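Table coverings: care, stain removal and storage

Most damage to table coverings happens in the wash or in the cupboard. Meals do far less harm than a hot iron over a stain that was not fully out. The notes below cover cotton, linen and mixed-fibre cloths, with a short section on wipe-clean types at the end.

Before the first wash

Check the label for fibre and maximum temperature. If there is no label, treat the cloth as cotton with unknown dye and start at 30 degrees. Measure the cloth flat before washing and write the figure down. Cotton that has not been pre-shrunk can lose up to 6 per cent of its length, and a cloth bought with a short drop may end up barely covering the edge of the table.

Test for dye run on an inside hem. Dampen a white cotton rag, press it on the darkest colour for a minute and look at the rag. Repeat for each strong colour. Red and black are the usual offenders.

Stains

Work from the back of the cloth wherever possible, so that the stain is pushed out the way it came in. Blot, do not rub.

Red wine: cold water at once, then liquid detergent left on for 12 minutes. Salt takes up some of the liquid but does nothing for the colour that remains.

Candle wax: harden with ice in a bag, lift with a blunt knife, then iron between sheets of plain kitchen paper on a low setting. Change the paper as it takes up wax. Coloured wax may leave a dye mark, to be treated separately.

Gravy and cooking fat: washing-up liquid worked in with a finger, then a wash at the highest temperature the label allows.

Turmeric: detergent, rinse, then dry in direct sun. Two or three rounds may be needed.

Cloths with strong blocks of colour

Printed cloths with white areas next to red, blue or black need a shorter wash and prompt removal from the drum. Most colour transfer happens while the damp cloth lies folded on itself after the cycle ends. Use a full-size drum at half load, a cool rinse and a colour-catching sheet, and hang the cloth over two lines so the faces do not touch.
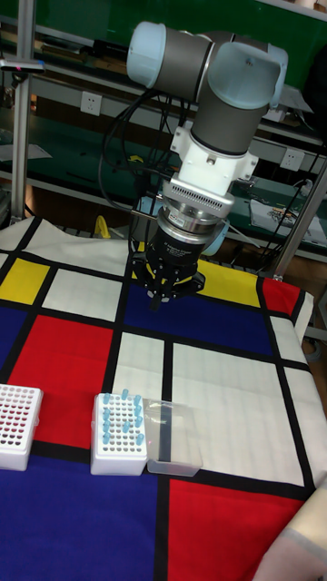
Roswitha Reisinger writes that a colour-catching sheet made no difference to her red and white cloth until she also cut the spin to 600, and that drying it flat on an airer stopped the pink edge along the white squares.

Iron printed cloths on the reverse, slightly damp. If the print feels rubbery it is a surface print, and direct heat will lift it.

Storage

Roll large cloths on a cardboard tube covered with acid-free tissue. If space does not allow, fold in thirds and change the fold lines every few months. Do not starch before storing - starch attracts silverfish and cracks along the creases.

Wipe-clean cloths

Use warm water and a soft cloth only. Scouring cream dulls the surface. Creases come out with a hair dryer on low, held well back.

Comments (3)

Konrad Hollenstein
What about beeswax? The ice method left a yellow ring on our linen one.

Wanda Szczepańska
Konrad - white spirit on a rag from the back, then washing-up liquid, then a normal wash. Open a window and let it air before it goes in the machine.

Kalliopi Fragkou
I roll mine on the tube from a length of curtain fabric. The shop gave it to me free.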